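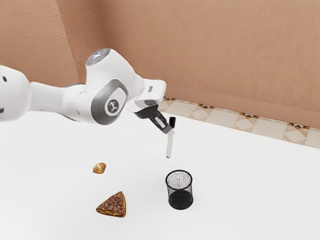

Table Clearing with a Shared Arm: Final Project Report

Submitted by Dewanti Santoso and Rimantas Liepiņa
Supervisor: Endang Nasution
September 11, 2022

Summary

This report covers the design and testing of a table-clearing routine for the robot arm at the Stoltolbridge shared workshop. The routine is intended to remove food scraps and small items from the communal table at the end of an evening session. The work was carried out in simulation first, and a bench for the real arm was then built in the workshop. The bench is complete. The routine has been run on the real arm at reduced speed only.

1. Background

Members of the workshop eat at the same table on which they build. The house rules require the table to be cleared before the room is locked, and this is often left to whoever leaves last. Imad Abu Hammour, who manages the room bookings, proposed the task in April as a suitable project for two students.

2. Simulated workspace

The simulated room was kept plain: a white table, a tiled floor and textured walls. The objects placed on the table were a small pastry, a larger wedge with a speckled top, and a black mesh wastebasket. The food models were chosen for their awkward outlines. A gripper with parallel fingers closes well on a box, but on a wedge the angle of approach matters a great deal, and most of our early failures were of this kind.

The wastebasket gave trouble of a different sort. The mesh was first modelled wire by wire, and the contact calculation slowed to the point where a single trial took several minutes. We replaced it, for contact purposes only, with a smooth closed wall and kept the mesh for display.

3. Handling of thin objects

Pens and markers are left on the table as often as food. These must be kept, so the routine has to treat them separately from scraps. Thin objects were tested with the food and the wastebasket still on the table, in order that the arm should learn to keep clear of both.
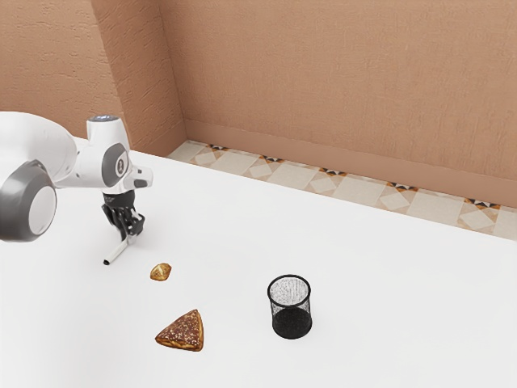 Figure 2. Slim white rod held in the gripper above the table, with the two food items and the mesh wastebasket nearby.

The grip on a rod was sensitive to where along its length the fingers closed. Holding it near the middle gave the steadiest results -- a grip close to one end allowed it to swing.

4. Trials

The final version of the routine was trained over 3000 simulated attempts and then checked on 200 further attempts with fresh object positions. Failures in the second set were mostly wedges dropped against the rim of the wastebasket. Raising the release height reduced these but made the small pastry more likely to bounce.

5. The bench

The bench was built by the authors with the help of Eino Kemppainen, who cut the top and fitted 4 levelling feet. It took two attempts to bring the surface level, as the workshop floor falls towards the door. The top was painted matt white to match the simulation.

6. Further work

The release height should be set separately for each kind of object. Full-speed running has not been approved and will require a guard along the open side of the bench.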